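**Hosted phones for a small office: calls dropping after a transfer**

**jilano_mike** wrote:

Hi all, hoping someone's seen this before. We moved our office in Joscombe off the old ISDN lines and onto a hosted phone system on 13th May, and mostly it's been lovely (voicemail to email, I'm never going back!). But when reception transfers an outside call to one of the extensions upstairs, it goes silent after 18 seconds and then drops. Internal calls are fine. We've got 103 extensions over two floors and it only seems to hit the upper one.

Supplier is Navarro and they say it's our router. Router people say it's Navarro. You know how this goes.

**Arnel Agbayani** wrote:

Turn SIP ALG off on the router. Nine times out of ten that's your culprit, it rewrites bits of the call setup it has no business touching. Reboot the phones afterwards or they'll hang on to the old registration.

**dukar_fan** wrote:

Not convinced, Arnel. If it were ALG he'd have trouble on the ground floor as well, same router after all. I'd look at the switch upstairs first, and whether the voice VLAN got carried over to it. We had two weeks of this with our Dukar handsets and it was one untagged port.

**Arnel Agbayani** wrote:

An untagged port wouldn't give him the same number of seconds every time though, would it? A fixed drop smells like a timer to me. Mike, can you get a packet capture of one bad call?

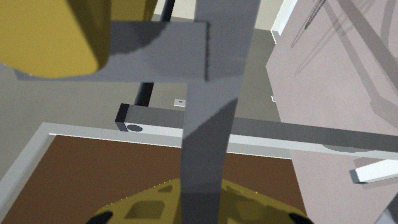 *Grey and yellow render*

**jilano_mike** wrote:

Right, ALG was on, so I've switched it off and restarted five phones as a test. Transfers to three of them now hold. The other two still drop, same as before. So you might both be right, which is annoying!

Capture will have to wait till I've worked out how to mirror a port. Is there an idiot's guide anywhere?

**dukar_fan** wrote:

Which switch port are those two on? Bet you a pint they share one through a little desktop hub.

**pollyphonic** wrote:

Can I just say, I'd push back on Navarro too. You're paying for a managed service, they can trace the call at their end and tell you which side sent the BYE. Ours did it in an afternoon once I stopped being polite.

**jilano_mike** wrote:

Polly, I've reopened the ticket. And dukar_fan, there is a hub under the desk. I'm going up now with a long cable and will report back.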